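Home | Services | Fees | About us | Contact

About Flarus

Reading time: 3 minutes

Flarus keeps books and prepares tax records for people and small businesses that hold or accept digital currency. We are a private company with 11 employees, and all of our work is done by our own staff.

How we started

Marcelino Brito and Touran Safavi worked together at a bookkeeping office that served restaurants and small shops. A few of those shops began taking bitcoin at the register. The payments came in at one price, were moved to an exchange at another, and reached the bank a few days later as a single deposit that matched nothing in the sales records. Marcelino started a spreadsheet to track the difference. By the end of that year the spreadsheet covered nine clients and took most of his week.

They left to set up Flarus in August of the following year. Otis Lindqvist joined soon after to replace the spreadsheet with a proper database, which we still use and still call Denis. It reads the transaction files that exchanges and wallets produce, matches transfers between a client's own accounts, and marks anything it can't match so that a bookkeeper can look at it.

What we do

Most clients come to us for one of two services. The first is monthly bookkeeping. You send us your exchange and wallet records by the fifth day of the month, and we return a reconciled ledger in dollars, with the cost basis shown for each sale. The second is a look back at earlier years, usually for someone who bought and sold on several exchanges and kept few records. This takes longer, and the time depends on how many of the original files can still be downloaded.

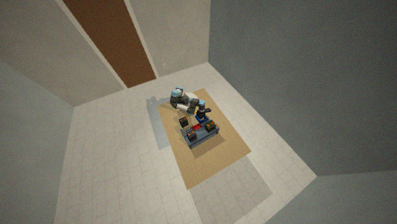

When an exchange has closed, we work from deposit emails, bank statements and the public blockchain. We write down every assumption we make and give you the list with the finished ledger. If we can't find support for a number, we tell you before we use it.

We also sell Lanel, a small add-on for merchants that records the dollar value of each sale at the time of payment. It does not hold coins and has no access to your private keys. Paiva, our earlier tool for mining income, is no longer sold, but existing users can get support through the same email address as before.

What we don't do

We do not give investment advice, and we do not buy, sell or store coins for clients. We have no view on where prices are going. We do not accept referral fees from exchanges or wallet makers.

Who we are

Marcelino Brito, co-founder. Runs monthly bookkeeping.

Touran Safavi, co-founder. Handles prior-year work and signs off on every finished ledger.

Otis Lindqvist, software. Maintains Denis and Lanel.

Érica Meireles, client accounts. She is the person who answers new inquiries, in English or Portuguese.

Ebere Onyeka, security and records. Ebere wrote our rules on how client files are stored and when they are deleted.

Working with us

The first call is free. After that we send a written quote based on the number of accounts and transactions. Monthly bookkeeping starts at $100 for a client with up to 5 accounts. Please don't email transaction files before we have sent you an upload link, and never send us a private key or recovery phrase.

Page last updated 17 April 2019.

This site uses cookies to remember your settings and count visits. By continuing to use the site you agree to this. Accept | Read more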